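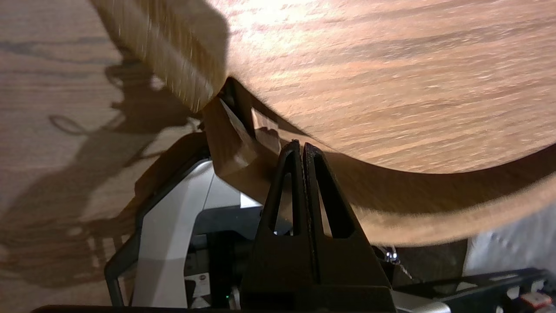

Figure 1. Wrist camera view with the gripper fingers just below the edge of the round table.

Comparing two finger shapes for a low-cost gripper
Hiwot Woldegiorgis and Nahom Habte
Project report, Vatelville Technical College

1. Aim

Our task was to find out whether a change of fingers alone would make the college's small arm better at picking things up near furniture. We kept the arm, the motor and the controller the same throughout. The set we call Drummond has tapered fingers with a long cutout. The set we call Cirton has straight solid fingers with a rubber pad glued to the inside face. Both names come from the folders the drawings were saved in.

2. Method

Each run began with the arm in its rest position. The operator drove it by hand controller to an object, closed the fingers, lifted, and held for a count of five. A run was a success if the object was still held at the end of the count. If the fingers touched the table on the way in, we wrote down "contact" but let the run carry on.

The objects were a sponge, a paper cup, a wooden spoon, a folded cloth and a bunch of keys. We did 68 runs in total, half with each set, and swapped operators at the midpoint of each set. The camera stayed at the wrist, pointing along the fingers. We saved 1,196 still pictures and used them afterwards to check our notes on contact.

The round table was harder to work around than the square bench we had practised on. On the bench the edge is a straight line and you can steer by it. With the round one, the edge curves across the camera view, and from underneath it hides whatever is on top. In Figure 1 the pointed tip of the fingers is close to the edge, and there is no good way of judging the distance from that view alone.

3. Results

Drummond succeeded in 27 runs out of 34 and Cirton in 24. We do not think a gap of three runs is enough to say that one set grips better. Most of the Cirton failures were with the keys, which slid down the pad. Drummond dropped the cloth more often, usually when only one corner had been caught.

Contact showed a clearer difference. There were 19 contacts altogether, 6 with Drummond and 13 with Cirton. The narrow tip needs less room, and both of us found it easier to see past.

4. Problems

Glare on the table top washed out part of the picture in bright light. We moved the later runs to Sunday evening and drew the blind, so the two halves of the work were not done in the same light. Shadows on the floor also misled us a few times when we were steering low down.

The Gustgate controller lost its connection twice. We repeated both runs and left the broken ones out of the totals. One Cirton pad came off and was glued back on, slightly crooked, before its last eight runs.

5. What we would change

A second camera at the side would have settled most of our arguments over contact. We would also mix the order of the two sets. We did all the Drummond runs first, so both of us had more practice by the time we reached Cirton, and the figures make no allowance for that.

For the next group, we suggest keeping the tapered shape and trying a thin pad near the tip. The drawings for both sets are in the shared project folder, along with the run sheets.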